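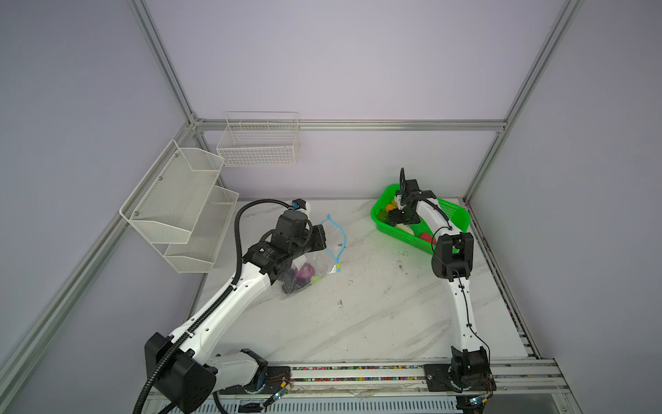 Plus une seule boîte en plastique dans la cuisine : c'est la promesse du défi « Drernier », que trois personnes m'ont envoyé depuis le printemps. Trente-deux jours, une pièce après l'autre, et au bout du compte une maison où tout serait en verre, en inox ou en osier. J'ai lu le guide en entier. Je n'ai pas été convaincue, et je vais essayer de dire pourquoi sans m'énerver.

D'abord, la première étape consiste à jeter. Le guide dit « laisser partir », mais enfin, c'est la poubelle. On me demande de me séparer de boîtes qui ferment encore très bien, pour acheter chez Mandagi un assortiment de bocaux à 100 euros, couvercles non compris. Yanti Nasution, qui signe la préface, assure que l'opération se rembourse d'elle-même. Avec quoi ? Mystère. J'ai cherché le calcul dans les annexes, il n'y est pas.

Ensuite, il y a les chiffres. « Plus de 1 946 foyers ont déjà changé de vie. » Déjà, « plus de 1 946 », je trouve ça curieux comme arrondi. Et changé de vie comment, mesuré par qui ? Une amie, Oleksandra Nechyporuk, a fait le défi en avril. Elle a tenu jusqu'à la salle de bains. Ses bocaux sont jolis, je le reconnais, mais elle en a cassé 4 et elle a racheté des boîtes au supermarché pour les pique-niques des enfants. Elle ne s'en cache pas du tout, d'ailleurs.

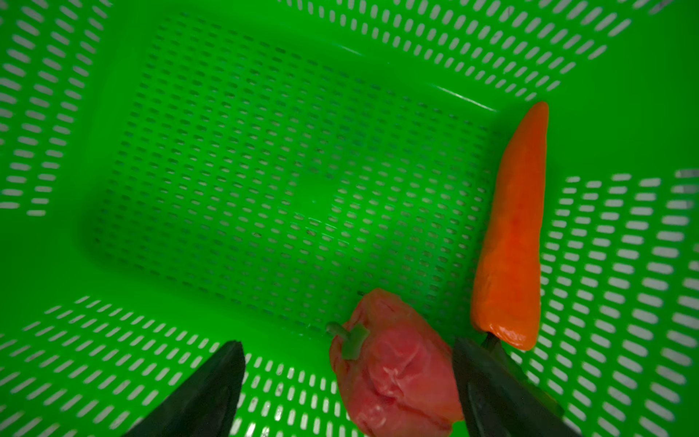
Un panier en plastique vert, tout ajouré.

Le chapitre sur les paniers m'a particulièrement agacée. Le plastique y est traité de « matière sans mémoire ». Le panier de ma grand-mère, à Midgate, était en plastique, il a porté des pommes de terre, du linge et deux portées de chatons, et il sert toujours chez mon frère. Le modèle en rotin de Skandalwood que j'avais acheté pour faire bien a moisi dans la cave en un hiver. Bon, ma cave est humide. Mais beaucoup de caves le sont.

Je ne défends pas l'industrie du plastique, qu'on ne me fasse pas dire ça. J'achète en vrac quand je peux, je refuse les sachets, je réchauffe dans une assiette. Ce qui me gêne, c'est qu'on appelle sobriété une liste de courses.

Si quelqu'un a fait les trente-deux jours en entier et a gardé ses tickets de caisse, les commentaires sont ouverts, je lirai tout.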